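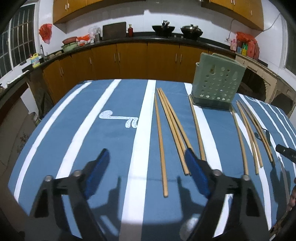
Chopsticks are a good test of a gripper, and a good way to learn what a gripper is hiding from you. Last November ours at Stestix started closing on nothing and reporting a hold. The force reading was fine. The log said success 34 times in one afternoon, and for 30 of those the stick never left the cloth.

Zohreh Mirzaei traced it to a loose pivot screw. One jaw sagged 2 millimeters, the pads met above the stick, and the software took pad against pad for a grasp.

I think we should stop calling that a sensor fault. The sensor told the truth — we asked it the wrong question. A machine that can't tell a chopstick from its own other finger should not be allowed to write "success" in a log.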